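MEDIA RELEASE
10 June 2022
For immediate release

Priltport Community Workshop opens two-armed tabletop robot build to members

PRILTPORT: The Priltport Community Workshop is pleased to announce that its shared robotics bench, built by members under the project name Zestetti, is now available for use by all financial members who have completed the bench induction. The project places a pair of robot arms at a single work table and is intended to give home builders and hobbyists access to equipment that few could house in a garage or spare room.

The bench has been assembled within a metal frame, with both arms mounted along the far side of a table covered by a smooth brown mat. Members have chosen everyday household articles for the first programme of work. Current exercises centre on a small milk carton and a serving tray, and on the positioning of a gripper close to an object without disturbing what lies beside it.
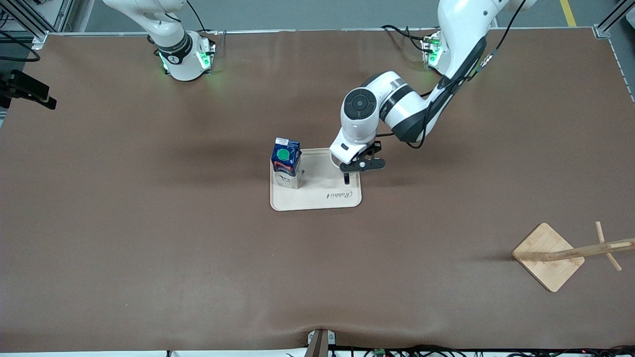 A build carried out by members

Zestetti was organised by Valentin Kälin, convenor of the Workshop's electronics group, and Yasaman Esfahani, who was responsible for the control software. Work on the frame, the cabling and the mounting of the arms was undertaken on the Workshop's regular open evenings, with fabrication advice from local metalworking firm Brunner.

"Our members had been building single arms at home for several years, and they had reached the limit of what a kitchen table would bear," Mr Kälin said. "A shared bench allows them to bring their own code and their own ideas to a pair of arms that stay bolted down and calibrated from one week to the next."

Ms Esfahani said the choice of a milk carton had been deliberate.

"A carton has a gable at one end, flat panels that crease and a cap that stands proud of the rest," she said. "Standing up, it presents one problem to the gripper. Lying down, it presents quite another. Members are encouraged to work through both before moving on to anything of their own."

Programme of exercises

The induction programme comprises three exercises, each of which may be attempted by members working alone or in pairs. In the first, the carton stands on a tray and the arm is brought to a safe position beside it. In the second, the carton is laid flat on the open table, clear of the tray, and the gripper is lined up with its fingers apart. The third requires the member to return the carton to the tray under program control and to record the result in the bench log.
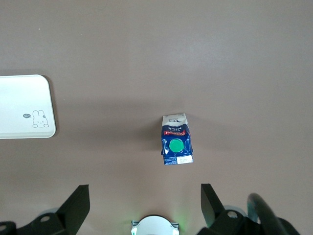

Members who complete the programme may then book the bench for projects of their own. Proposals already received include a sorting aid for small hardware and a page turner for sheet music. Written notes, wiring diagrams and the bench software will be kept in the Workshop library and may be copied for home use.

Support for the project

The Workshop acknowledges the contribution of Peddale, which provided a grant of $500 towards cabling and consumables. Shirley Sedgwick, President of the Workshop, thanked the company and the members who had given their evenings to the build.

"The Workshop was founded so that people could share tools and knowledge," Ms Sedgwick said. "This bench is consistent with that purpose, and we look forward to seeing what our members make of it."

Access and bookings

Bench sessions run for two hours and must be supervised by an inducted member. Junior members are welcome when accompanied by a parent or guardian. Enclosed footwear is required in all areas, and loose sleeves must be secured before either arm is powered. A public demonstration is planned for October, with details to be published in the members' bulletin.

Media contact: Edeltraud Marti, Communications Officer, Priltport Community Workshop
Bench bookings: Vilém Lukáč, Induction Coordinator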